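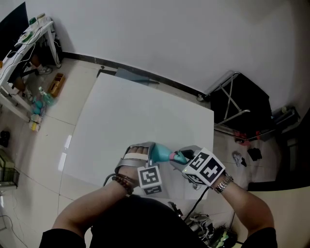

Palelov

Spray bottles, February

I kept a page last year for mugs and another for door handles. This one is for spray bottles, and it starts with the teal-blue one with the pink trigger, over the big white table. The table has a glossy top, so every streak shows when the light is on it, and I wipe it more often than the desk.

My mix is 300 ml of water and 12 ml of plain white vinegar. It does well on a table like this – I would not use it on stone. I spray the cloth first and then go over the top in one direction, with a dry cloth after.

The smaller bottles and cups on the floor by the desk are teal, white and yellow. They will get their own page once I have sorted them.

Next to be added: the bottles from the Doltdale kitchen, almost 44 of them if I include the ones without triggers.

Last updated 11/6/24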